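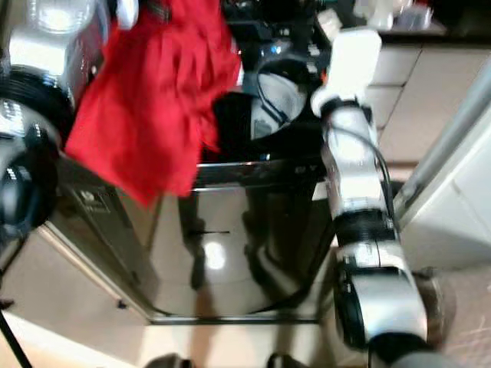
빨래를 넣는 순서부터 다시 써 보기로 했어요. Jundov 설명서에는 "세탁물을 투입하십시오" 한 줄로 끝나 있는데, 위로 넣는 작은 세탁기는 그 한 줄에서 제일 많이 헤매거든요. 저는 빨간 천처럼 부피가 있는 건 위쪽 귀퉁이를 잡고 늘어뜨린 채로 둥근 입구 위까지 가져오는 걸 좋아해요. 뭉친 채로 던져 넣으면 안에서도 그대로 뭉쳐 있더라고요! 검은 겉면은 반들반들해서 바닥까지 비치니까, 지퍼 달린 옷은 긁히지 않게 조심하시고요.

3장. 빨래 넣기

3-1. 넣기 전에

1) 전원은 끈 상태로 시작하세요. 저는 늘 끄고 합니다.
2) 주머니를 뒤집어 보세요. 휴지 한 장이면 그날 저녁은 보풀 떼다가 다 갑니다(경험담이에요).
3) 진한 색과 흰 것을 나눠 두세요. 빨간색은 첫 세탁만큼은 무조건 따로!
4) 마른 빨래 무게를 재 보세요. 제 기계는 한 번에 7kg까지예요. 매번 잴 필요는 없고, 한두 번 재 보면 손에 감이 와요.

참고: 수건이나 플리스 종류는 마른 상태에서는 가벼워도 물을 먹으면 꽤 묵직해져요. 이런 게 많은 날은 두 번에 나눠 돌리는 편이 속 편합니다.

3-2. 입구에 넣기

1) 뚜껑을 끝까지 여세요. 반만 열고 밀어 넣다가 손등을 찧은 적이 있어요.
2) 큰 것부터 한 장씩, 가운데보다 가장자리 쪽으로 둘러 넣으세요.
3) 위에서 살짝 눌러 자리를 잡아 주세요. 꾹꾹 다지지는 말고요.
4) 입구 바깥으로 나온 자락이 없는지 한 바퀴 둘러보세요.

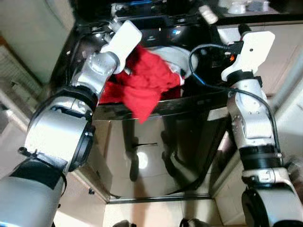 그림 3-2. 둥근 입구에 넣는 중인 빨간 천. 앞쪽으로 늘어진 자락도 마저 안으로 넣습니다.

주의: 자락이 걸린 채로 뚜껑을 닫지 마세요. 천도 상하고 뚜껑도 제대로 안 닫힙니다. 힘으로 누르지 말고 다시 열어서 빼낸 다음 넣으면 돼요.

5) 세제는 계량컵으로요. 눈대중으로 부었다가 헹굼만 세 번 한 날 이후로 저는 컵을 꼭 씁니다.
6) 뚜껑을 닫고 전원을 켠 뒤 코스를 고르세요. 이 부분은 4장에 길게 썼어요.

3-3. 차례를 기다리는 빨래

세탁기 바로 옆에 의자 하나 두면 정말 편해요. 바구니를 바닥에 놓고 허리를 굽혔다 폈다 하는 것보다 훨씬 낫고, 뭐가 남았는지도 한눈에 들어오고요. 저는 이렇게 씁니다.

1) 의자를 기계 옆에 붙이되, 문이나 서랍은 막지 않게 두세요.
2) 등받이에 천 커버를 씌워 두면 얇은 옷이 덜 미끄러져요.
3) 구멍이 송송 난 레이스 종류는 세탁망에 넣을 것이니 따로 빼 두세요.
4) 색이 빠질 것 같은 옷을 흰 것 위에 오래 얹어 두지 마세요. 마른 옷끼리는 잠깐 괜찮지만 젖은 옷이면 금방 물이 들어요.

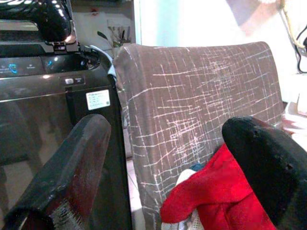

의자보다는 접이식 선반이 낫다는 댓글이 하나 있었어요. Peltcombe 선반을 쓰는데 칸마다 색깔을 나눠 두니 섞일 일이 없고, 다 쓰면 접어서 벽에 세워 두면 그만이라고요. 다만 젖은 담요를 올렸더니 살짝 휘청했다고 하니, 무거운 건 맨 아래 칸에 두시는 게 좋겠어요. 자리만 있으면 저도 해 보고 싶네요. 우리 집은 의자 하나 놓으면 꽉 차서요!

3-4. 꺼낼 때와 옮길 때

플리스처럼 보송한 천은 꺼내는 요령이 따로 있어서 항목을 나눴어요. 순서는 금방 익힙니다.
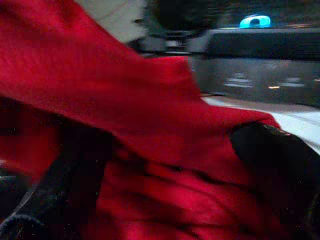 글: Hugo Bailly | 2018년 12월 18일 고침

한쪽 끝만 잡고 휙 당기면 편해 보여도 천이 늘어나요. 두툼한 건 접힌 부분을 모아 쥐고 천천히 들어 올리세요. 엉켜 있으면 억지로 뽑지 말고 위에 있는 작은 것부터 걷어 내시고요.

1) 완전히 멈춘 걸 확인하고 뚜껑을 여세요.
2) 양말과 속옷 같은 작은 것부터 꺼냅니다.
3) 큰 천은 모아 쥐고 꺼낸 뒤, 양쪽 귀퉁이를 잡아 두세 번 털어 주세요.
4) 통 안쪽을 손으로 한 번 훑으세요. 꼭 양말 한 짝이 붙어 있어요.
5) 뚜껑은 열어 두고 안을 말립니다.

참고: 보풀은 물로 씻기 전에 마른 솔로 먼저 털면 잘 떨어져요. 거름망 빼는 법은 5장에 있습니다.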